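Die Erhöhung

Der Brief kam im Februar, mit der Gehaltsabrechnung zusammen, im selben Umschlag, damit man das Porto nur einmal bezahlte. Radoslava Procházka las ihn im Stehen, zwischen Kaffeeautomat und Spülbecken. »Wir freuen uns«, stand da, und an dieser Stelle hörte sie normalerweise auf zu lesen. In vierzehn Jahren bei Skarkier hatte sich die Geschäftsleitung viermal gefreut, und danach war jedes Mal etwas weg gewesen: die Kantine, der Zuschuss zur Fahrkarte, zuletzt der Kollege Orum aus dem Versand.

Diesmal ging es um den Stundenlohn. Der Gesetzgeber hatte den Mindestlohn angehoben, und Skarkier freute sich, ihn zu bezahlen. Genau genommen drei Cent mehr, als man musste. Diese drei Cent hatten einen eigenen Absatz und einen eigenen Namen. Sie hießen Clarnora.

»Was ist Clarnora?«, fragte der Junge aus der Kommissionierung, der noch keine zwei Jahre da war.

»Drei Cent«, sagte Radoslava.

»Klingt nach Hautcreme.«

Sie faltete den Brief und steckte ihn in die Kitteltasche. Am Automaten kostete der Kaffee seit der Vorwoche zehn Cent mehr. Auch darüber hing ein Zettel, aber darauf freute sich niemand.

In der Frühstückspause wurde gerechnet. Die Frauen von der Etikettierung hatten es auf der Rückseite eines Lieferscheins versucht und waren auf einen ordentlichen Betrag im Jahr gekommen. Eine redete schon von der Ostsee. Radoslava bat um den Lieferschein und um den Bleistift. Sie zog die bezahlte Viertelstunde Umkleidezeit ab, die im dritten Absatz des Briefes »in die neue Vergütungsstruktur überführt« wurde. Dann zog sie die Schichtzulage ab, die ab einem gewissen Stundenlohn entfiel, und dieser gewisse Stundenlohn war zufällig der neue. Vor dem letzten Strich legte sie den Bleistift hin.

»Und?«, fragte die mit der Ostsee.

»Nimm eine Jacke mit.«

Um drei kam Mokgethi aus der Personalabteilung herunter. Er war kein schlechter Mensch, das sagten alle, und meistens sagten sie es, kurz bevor sie sich über ihn beschwerten. Er hatte eine Präsentation dabei, aber keinen Beamer, also hielt er den Laptop vor die Brust und drehte sich langsam von links nach rechts, damit jeder etwas sah. Auf der ersten Folie stand eine Kurve. Sie stieg.

»Was ist da unten an der Achse?«, fragte Radoslava.

Mokgethi beugte sich über den eigenen Bildschirm. »Die Zeit.«

»Und an der anderen?«

»Die Wertschätzung«, las er vor, und man konnte hören, dass er die Folie nicht gemacht hatte.

Es wurde still, bis auf das Band, das im Leerlauf weiterlief. Radoslava meldete sich, obwohl das hier keiner tat, und fragte nach der Umkleidezeit. Mokgethi sagte, das sei eine gute Frage. Sie fragte nach der Schichtzulage. Auch das war eine gute Frage. Er schrieb beide auf, in ein Heft mit dem Logo der Firma, und versprach, sie nach oben mitzunehmen. Radoslava hatte schon viele Fragen nach oben gehen sehen. Eine Treppe gab es ja. Heruntergekommen war noch keine.

»Sie müssen auch das Positive sehen«, sagte er, als die anderen wieder am Band standen. »Manche Betriebe zahlen nur das Gesetzliche.«

»Und Sie, was zahlt man Ihnen?«

Er klappte den Laptop zu. »Ich bin übertariflich«, sagte er, ein wenig unglücklich.

Mit der Abendpost, oder was am Abend davon im Kasten lag, kam der andere Brief. Er war von der Hausverwaltung. Die freute sich nicht, die teilte mit. Radoslava legte beide Schreiben nebeneinander auf den Küchentisch. Der Abstand zwischen ihnen betrug 51 Euro im Monat, und er lag auf der falschen Seite. Sie rechnete es noch einmal nach, weil sie sich selbst auch nicht mehr traute als anderen. Es blieb bei 51.

Dann rief ihre Schwester an, die immer anrief, wenn in den Nachrichten etwas über Löhne kam.

»Jetzt kriegst du ja richtig was dazu«, sagte die Schwester.

»Ja«, sagte Radoslava.

»Dann kannst du endlich mal ein neues Sofa kaufen.«

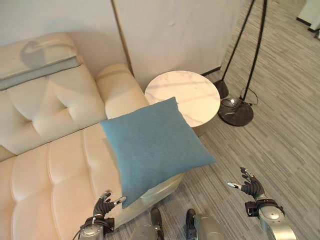 Cremefarbenes Leder, blaues Kissen: das Sofa, wie es sich die Schwester vorstellt.

Die Schwester hatte eines im Prospekt gesehen, 2.000 Euro, in 30 Raten, praktisch geschenkt. Radoslava fragte, wer es schenke. Das verstand die Schwester nicht, oder sie wollte es nicht verstehen, und sie redeten noch eine Weile über das Knie der Mutter.

Am nächsten Morgen hing neben der Stechuhr ein Plakat. Clarnora stand darauf, in runden Buchstaben, und darunter: Weil Sie es uns wert sind. Jemand hatte mit Kugelschreiber eine kleine Drei danebengeschrieben und ein Centzeichen. Mokgethi stand davor, das Heft unter dem Arm.

»Waren Sie das?«, fragte er.

»Ich hätte die Umkleidezeit abgezogen«, sagte Radoslava und stempelte ein. Die Uhr zeigte 5.58 Uhr. Bezahlt wurde ab sechs.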